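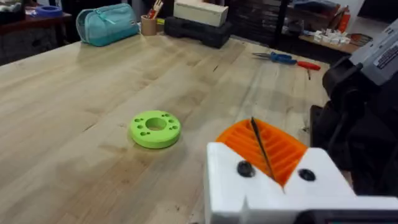
3.2 Printed test rings

The parts used in the storage trial were flat rings with one large central hole and two groups of small round holes, one group on each half. All were printed in lime green so that they could be told apart from the earlier batch. Figure 3 shows one of them lying on the workbench in the Rostside workshop.

The small holes go straight through the face. Earlier work at Prurkholm (Grasso and Penner) had found that holes placed close to the rim tended to close up slightly during printing, and we kept the same spacing here so that the two sets of results could be compared. A total of 107 rings were printed, of which 49 were put aside for the damp store and the rest were kept on open shelves. Nearly 330 hours of printing were needed.

The rings were not sanded or coated. A faint layered texture was left on the outer edge – this is normal for the process and was ignored when the parts were graded. Each ring was laid flat and checked for rocking, first on one face and then on the other. Parts that rocked by more than 2 mm were recorded as warped and weighed separately.

Figure 3. Printed ring on the workbench, with the central hole and the two groups of small holes.

The damp store was opened for the first time on 8th January, and the readings taken then are given in Section 4.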